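Kamath shortlisted for regional timber and brick prize with Tusesthorpe library

April 2019

Kamath has been shortlisted for the Prekolow Prize for its work on the public library in Tusesthorpe. The project is one of nine buildings to reach the final stage in the Community and Learning category.

The organisers received 798 entries across all categories. The jury will visit each of the shortlisted buildings over the summer, and the winners will be named in October at a ceremony in Prekolow.

Tusesthorpe Library reopened after a two-year building programme. The practice kept the outer walls of the old corn store on the site and placed a new timber structure inside them. The reading room is on the upper floor, under the original roofline, and is reached by a wide stair with seats built into one side. The children's library, a meeting room and the town's information desk are on the ground floor.

Most of the brick taken down during the works was cleaned and laid again in the courtyard walls. New openings were made on the north side only, so that the street front looks much as it did before. The rooms are aired through vents below the windows and a raised section of roof above the stair. No cooling plant was fitted.

The entry was made under the category's rules for reused buildings, which ask for drawings of the structure before and after the works, a statement on materials and a record of how the building has been used since it opened. Kamath submitted 200 pages of drawings and notes, together with comments from library staff and regular visitors.

In its first notes on the shortlist, the jury praised the "calm order of the plan" and the way the new floors stand clear of the old walls. It also mentioned the acoustic treatment of the reading room, where felt panels hang between the roof beams.

The furniture was made by Fukero, a joinery and upholstery workshop that has worked with the practice on seven earlier projects. Fukero supplied the shelving, the long reading tables, the window seats and the issue desk. All seat covers can be taken off for washing, and the workshop holds spare sets of each size. The same workshop is now preparing furniture for the practice's next public building, a health centre on the edge of Tusesthorpe.

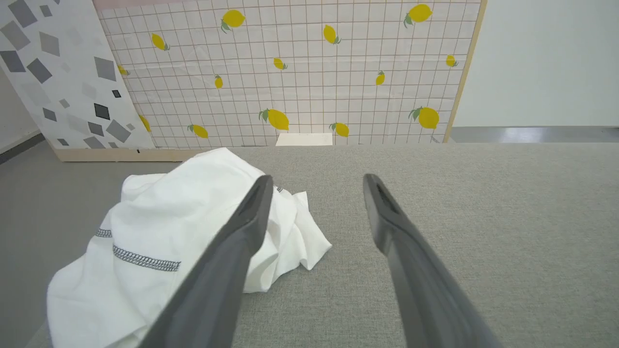
White cloth with a dark grey and white zigzag band, on a light grey fabric surface.

Drawings and photographs of all the shortlisted buildings will go on show in the foyer of the town hall in Prekolow before the ceremony and will then travel to Tusesthorpe, where they will be displayed in the library's meeting room. Entry is free. Opening times will be published on the prize website once the dates have been settled.

About Kamath
Kamath is an architecture practice working on public and community buildings. Its work includes libraries, schools, small health buildings and the repair of older structures. The practice offers full design services from first study to handover.

Notes for editors
Plans, sections and photographs of Tusesthorpe Library can be requested from the Kamath press office. Please credit the practice when using drawings. Visits to the building for members of the press can be arranged outside library opening hours.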